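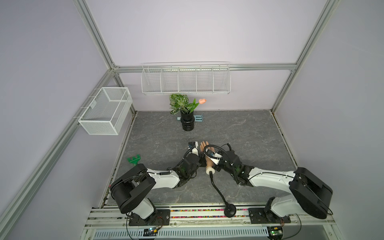 Open books on the Stonorau library job

24 April 2024

If you've ever tried to find out what a public building cost, and why it ended up costing more than the sign out front said it would, you know how that usually goes. You file a request, you wait, and you get a scanned PDF with half the pages sideways. So we're pretty thrilled to report that the Stonorau branch library project now has its full contract file online, and you can read it tonight from your couch!

The file went up last week. It holds 152 documents, starting with the first notice to bidders and running through the most recent change order. The bid tabulation is in there, with every bidder's price for every line item. So are the pay applications, the inspection reports and the letters back and forth about the drainage on the east side (more on those in a minute, they're great reading if you like that sort of thing, and we do).

A lot of the credit goes to Nahom Adugna, who spent the better part of the winter in the county purchasing office working out which records could be posted as they were and which needed a bank account number or a home address blacked out first. He told us the hard part was getting everyone to use the same name for the same document. "We had one change order filed under four different titles," he said. "Once we fixed the names, the rest moved fast."

What to look at first

Start with the change orders. There's a summary sheet at the top of that folder, and each entry links to the signed form behind it. Every form now has to say who asked for the change, what it costs, how many days it adds and whether it could have been spotted before bidding. That last box is new, and we love it. It's a small thing to fill in, but over a few projects it will show whether the county is paying for surprises in the ground or for drawings that went out too early.

Then go to the drainage letters. Hurnine, the general contractor, wrote to say that the storm line shown on the plans wasn't where the plans put it. Gebreyes, the engineering firm, wrote back with the old survey. The two sides disagreed for a while, politely and then a little less politely, and in the end they agreed to dig a test pit. The extra cost was split, and the reasoning is written out in plain words on one page. Compare that with the old way, where the public would have seen a single line reading "site adjustment" and a dollar figure.

The pay applications are drier, but they're worth a skim. Each one shows the percent complete for every trade next to the amount billed. If the roofing is billed at 20 percent and there's no roof on the building, anybody walking past can ask why. (To be clear, we haven't found anything like that. The numbers we checked against the inspection reports matched up.)

Where the tool came from

The online file runs on Useck, a records system the county already used for road permits. Using it for construction contracts meant adding a few fields and a public search page, so there was no big software purchase to argue over. The search works pretty well. It does choke on hyphens, so if you're looking for a contract number, leave them out.

You can also sign up for alerts. Pick a project, put in your email, and you'll get a note whenever a document is added. So far 202 people have done that for the library, which for a purchasing file in a county our size is fantastic. We've heard from a retired estimator, a couple of subcontractors who lost out on the job and wanted to see how the winning price was put together, and a high school civics class that is using the bid tabulation for a math unit.

What's still missing

Subcontracts aren't posted. The county's position is that those agreements are between private companies, and the lawyers are still looking at it. We'd like to see at least the names of the subcontractors and the value of each agreement, the way some other places handle it. Ownership information is thin too. Bidders have to list their officers, but they don't have to say who owns the company, and those can be very different lists.

There are also 2 older projects, the fire station addition and the Mill Street culverts, that were supposed to be posted alongside the library. Both are now due in August. We'll be watching for them, and if you have time to help read through them when they arrive, please write to us. You don't need a construction background. Patience with spreadsheets is a plus.

Our next reading night is at the usual place and the usual time. Bring a laptop and a charger, as there's only one outlet on the window side. We'll be picking up at change order 7.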